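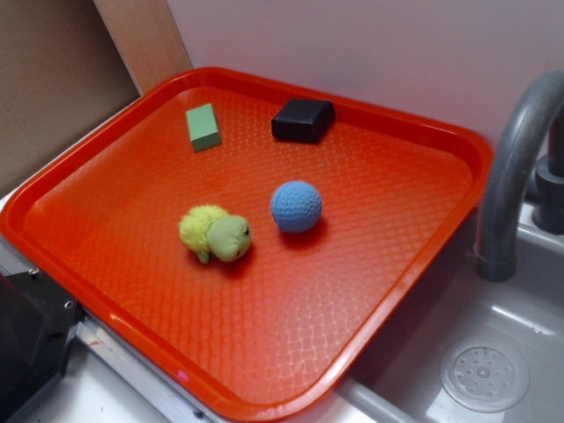

How many objects does the Kurport sorting kit need before it can be put to work?

Two or three per class are enough for a first run, with up to 60 grasps logged before the settings are worth changing.

Kurport Tabletop Kit: gallery

Kurport is the entry-level pick-and-place package from Cesholm. It is supplied with the Jarulness control software, a power supply, mounting clamps and a printed setup guide. The arm is sold separately, and the kit will run on any arm supported by the current Jarulness release. The gallery is updated when the object list changes.

Mixed set on the orange tray, beside the sink: green sponge block, black cube, plush turtle, light blue dimpled ball. The turtle is the awkward one for grasp planning, as shaggy pile gives a poor edge.

Tray notes. A raised rim keeps round objects in the work area. Textured floors scatter highlights, so exposure should be fixed before calibration. Recalibrate if the tray is moved.

Object notes. Soft items should be run at the lower grip setting. Dark items need the contrast threshold reduced, particularly where the shadow joins the lower edge. Balls are best approached from directly overhead at reduced speed.

Software notes. Jarulness stores each layout as a separate job. A job holds 100 object entries, and entries can be copied between jobs. The Chae add-on provides batch export of grasp logs in plain text and is licensed per workstation.

Ordering. Kits are built in batches and the next batch ships in August. Spare clamps and replacement cables are listed under Accessories. Clamps from the first Kurport release do not fit the present base plate.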